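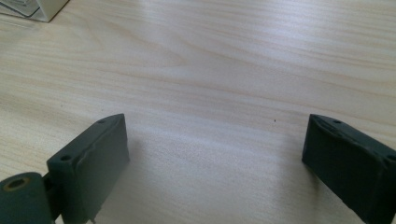

Bożena Krawczyk asked whether a policy trained only on hand-held recordings can know how wide to open before it reaches an object. On the Clanda set it can, for most rigid objects.

Clanda data card
Updated 2022-12-18

Contents: 3321 episodes recorded with a hand-held two-finger gripper, camera on the tool. 600 are held out for testing.
Tasks: 14, all tabletop pick and place.
Labels: finger opening and tool pose per time step, task name, success flag.

Method: the policy predicts finger opening and tool motion together. The baseline predicts motion first, then opening.

Known problems: glare on light tabletops hurts the pose estimate. 11 episodes from November have no opening values and are skipped by the loader. Soft objects are rare.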